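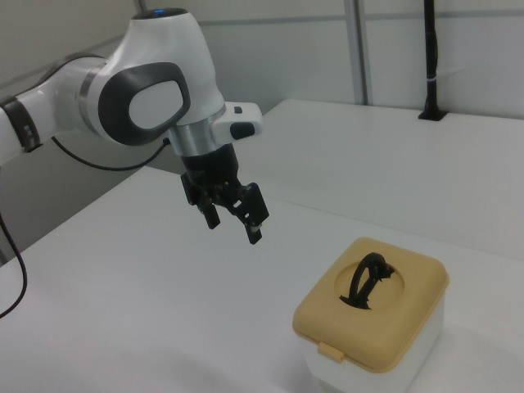

The square one with the mustard-yellow lid. Handle up, latch tab on the front edge.

How to Deep Clean a Handled Storage Box (and Get the Smell Out of the Lid)

Posted 29/03/2020

Quick one today. A few of you asked how I clean the square boxes with the handle in the middle of the lid, because the base comes out fine and the lid still smells like last December. Same problem at my house. I keep onions in one, coffee in another, dog biscuits in the third, and the lids were getting bad.

Works for any plastic box with a dip in the lid and a clip-down tab. I have the Multis ones plus one older Lurnov, and I do them all the same way.

What you need

Dish soap, the plain kind
Baking soda
White vinegar, 175 ml
An old toothbrush — soft
Cotton swabs
A wooden toothpick
Two dish towels, one you don't care about
A sink or a tub big enough for the lid to lie flat

Time: 20 minutes of soaking, then a bit of scrubbing, then leave it overnight. Don't start this at 7 am if you need the box for lunch. I did that.

Step 1. Empty it all the way

Everything out. Tip it over the trash and tap the bottom. If it held flour or sugar, wipe it dry first before any water goes near it. Wet flour is glue. You'll be picking it out of the corners with your fingernail.

Coffee: same thing. Dry cloth first.

Step 2. Open the latch the right way

Thumb under the tab, lift straight up. Don't twist. Don't pull the lid up by the handle while the tab is still down, that's how mine got a white stress line across it. Once the plastic goes white it's weak there and it will go sooner or later.

If the tab is stuck with old syrup or grease, hold a hot wet cloth on it for a minute and try agian. Still stuck? Another minute. No knives.

Step 3. Base

Easy part. Hot water, squirt of soap, sponge. Corners with the toothbrush. Rinse. Set it upside down on a towel.

If the inside is stained (tomato, curry powder — I make up big batches of the Annamalai spice mix so all my white plastic is a little orange) make a paste. Three spoons of baking soda, one of water. Smear it on, leave it while you do the lid. It won't take out all of the orange. It takes out a lot. Sunlight does more than the paste does, so if you have a sunny windowsill put the base there for the afternoon after you rinse.

Don't use scouring powder or the green side of the sponge. Tiny scratches, and the next stain goes right into them.

Step 4. Lid, the big surfaces

Wipe top and underside with soapy water first. Get the loose stuff off. Mine are that brownish yellow that everybody in my house calls Wustard, and it hides dirt really well. You think it's clean. Wipe it with a white paper towel and look.

Run the toothbrush all along the outside edge and under the lip where it meets the base. Crumbs pack in there. If your lid has a soft seal, see if it pulls out. If it does, take it out and wash it by itself. If it doesn't want to come, leave it alone and use a swab along both sides. A stretched seal never goes back in right.

Step 5. The round dip and the handle

This is the part people skip. The handle comes up out of the low spot in the center of the lid, so anything that lands on top rolls in there and stays. Sugar, dust, coffee, whatever falls out of the cabinet.

Shake some baking soda into the dip. Pour the vinegar over it, slowly, around the handle. It fizzes. Let it fizz. When it goes quiet, fill the rest with hot water from the tap (not boiling, boiling water can warp a lid and then it rocks and won't close) and leave it 20 minutes.

Go have a coffee.

Then:
Toothbrush around the wall of the dip, small circles
Swab around the foot of the handle, both sides
Toothpick for the packed line where the swab won't fit. Drag it, don't jab it
Wipe along the handle with soapy cloth. Under the loop too, that's where your fingers go
Tip the lid over and shake it hard a few times over the sink
Rinse under the faucet from both directions

Dirty water will come out. Keep rinsing until it runs clear. On my onion box that took four goes.

Step 6. The tab

Small but gross. Open it out, brush the back of it, brush the edge where it joins the lid. Toothpick again if there's a line of gunk. Rinse. Work it open and closed a couple times under running water.

A tab that won't snap down is usually just dirty. Clean it before you decide it's broken. I threw out a perfectly good Lurnov lid once, still mad about it.

Step 7. Smell test

Dry the lid roughly and sniff the underside and the dip. Still onions? Put the box back together with a small open bowl of baking soda inside, close it, leave it two days. Dry coffee grounds work too but then it smells of coffee. Fine for some things. Not for sugar.

Scrunched newspaper works as well, overnight, fresh sheet each night till it's gone.

Step 8. Dry it properly

Most important step and I always want to skip it. Towel off what you can reach, then stand the lid on its edge against something, dip facing out, so the water can run out from around the handle. Turn it after an hour. Leave overnight.

Closing a damp box = mildew. You'll smell it in a week.

Don't put it on the radiator. Don't use a hair dryer on hot. Cool setting is ok if you're in a rush.

Filling it back up

Leave a finger of space at the top. If you have to press the lid down over the food you're bending it, and the tab takes all the strain.

Also go easy on weight. I put my rice box on the kitchen scale, full: 1,538 grams. I don't carry that by the handle, I put a hand underneath. The tea box is 255 grams with everything in it and that one gets grabbed by the handle all day long.

Label on the base, not the lid. Lids get swapped. Masking tape and marker is plenty.

How often

Dry stuff (rice, pasta, tea): whenever it's empty
Flour and sugar: every refill
Onions, garlic, spices: once a month or they take over
Pet food: every refill, it's greasy
Buttons, batteries, craft things: wipe the dip when it looks dusty, that's it

A few things people asked

Dishwasher? Check the bottom of yours for the symbol. I wash mine by hand either way. Top rack warped one of my lids very slightly and it never sat flat after.

Bleach? I don't. Not for food boxes. If there's real mold in the seal I replace the seal or the box moves to the garage and holds screws.

Sticky label residue? Cooking oil, ten minutes, rub with your thumb, then wash with soap. Twice if it was one of those supermarket stickers.

Lid gone squeaky? A tiny bit of cooking oil on a swab along the edge. Tiny. Wipe off the exta.

Lemon instead of vinegar? Sure. Strain it first or you get bits of pulp in the dip and you're back to the toothpick.

Next up is the glass jars with the wire clips. Got a box of those from my aunt and the rubber rings are a mess, so that one may take me a while.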